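About Us

Serbridge: gripper repair, refits and safety checks

Who we are

Serbridge began with a single workbench and a very patient landlord, and we have grown since then into a shop of 29 people who spend their days with grippers, wrists and the arms they hang from. Our customers are mostly packing plants and parts makers, along with a few school workshops, and what they tend to have in common is that something has let go of something it was supposed to hold. We like these people very much. They arrive a bit worried, often with a part wrapped in a towel, and we do our best to send them home with it working and with a clear idea of what happened to it.

Most companies use a page like this to tell you about their best day. We thought long and hard about that, and in the end we decided to tell you about one of our worst, as so much of how we work now goes back to it.

The Brenent job

A few years after we opened, we refitted a row of two-jaw grippers for a customer called Brenent, who were moving long bars from a rack to a saw. We had tested every gripper on our own bench and were pleased with ourselves. The line ran through its first 400 lifts without a hiccup, and then, on a perfectly ordinary morning in April, one of the arms dropped a bar on the way to the saw. It landed inside the guard fence and no one was hurt, but it landed hard, and a young operator who had been about to open the gate had the fright of her life. We still think about her when we sign off a job.

Vicente Villalba, who founded the company and still runs the bench, drove out that same afternoon and stayed for two days (he slept in the van, which he will tell you was more comfortable than it sounds). The trouble was a pin in the jaw linkage. It had worn enough that the jaw could close, report itself closed, and still have a little slack left in it. With a short part in the grip that slack made no difference at all. With a long bar, held well off its middle and swung quickly, it was plenty.

The pin itself cost us next to nothing to replace. The harder part was admitting that our bench test had never asked the right question. We had been checking that the jaws closed, using a neat little test block held dead center, and the controller's word had been good enough for us. We told Brenent exactly that, in writing, and took back all the grippers at our own expense. They are still a customer today, and we are grateful for it every time the phone rings and it's them.

What we do differently now

Every gripper that comes through our doors is now tested with a long part as well as a short one, and held off center on purpose. We watch the grip through the whole motion, with the wrist tipped over at awkward angles, because a jaw that behaves nicely when it is level can surprise you when it isn't. The view from the wrist has become the one we trust most, with the finger down on the bar and the linkage in plain sight beneath it.
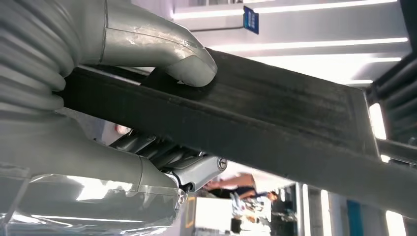 Our drop test

After the grip check comes the part visitors enjoy — we try to make the gripper fail. Air is cut in mid-move, power is cut in mid-move, and the part is knocked with a padded mallet. We do 20 rounds of each, and if the part shifts past the mark even once, the gripper goes back to the bench and the count starts over. It's slow, and a few customers have grumbled about the wait, but we would much sooner hear grumbling than another story like the one above.

Telling each other when things go wrong

We keep a fault book, a real paper one, by the coffee machine. Anyone can write in it and no one gets in trouble for what they write. It holds 636 entries so far, from a mislabeled hose to a stop button wired the wrong way round, and new people read it from the first page during their first week. Our friends at Bensaid, who build the fences and gates we recommend, have started a book of their own, and we swap pages now and then over lunch.

Come and see us

We are in the long building at the back of the Endstead yard, past the loading docks. Our next open afternoon is 15th April, and you're welcome to bring a gripper that has been giving you trouble. Please wear closed shoes, and ring the bell twice if you don't hear anyone coming — the compressor is loud.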